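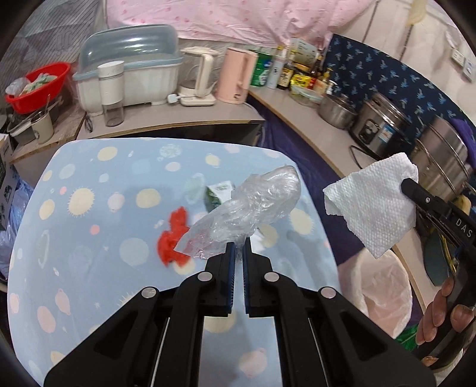

Soft plastics, round two

Hello again from the Mosuldale end of the street! Last issue I promised I'd report back on my December resolution to stop chucking soft plastics in the kerbside bin, and a few of you have been hassling me about it at the shops, so I'd better front up.

The short version is that I'm still going. I've got a big calico bag hanging off the laundry door, and everything scrunchable goes in there: bread bags, chip packets, the film off the mince, the lot. When it's full I squash it down and start again. It took 7 weeks to fill the first time, which I was pretty chuffed with until Latifa Soliman told me hers takes three months (she buys her rice and lentils in bulk and brings her own jars, so I'm choosing not to compare).

What I've learned so far. Rinse anything that had meat or cheese in it, and peg it on the line to dry, even if the neighbours wonder about you. Shake the crumbs out of the chip packets or you will get ants. I got ants. Lolly wrappers are fiddly, so I stuff all the little ones inside a bread bag and tie it off loosely.

The drop-off at Rarkanora is open 9 to 3 and it's the cage on the left as you come in past the tyres. They knocked back my bubble mailer because of the paper label, and I had to cut it off in the car park with nail scissors. Biodegradable bags are out as well, which caught Taha Filali by surprise after he'd saved up 27 of the things.

If you can't get out there, Hala Younis is happy to take a bag or two in her ute when she goes, usually once a month. Leave them tied up on her side verandah, please, and keep them off the front step where the dog sleeps.

Next issue: coffee pods, and whether I can face them.

Chaimae Ait Brahim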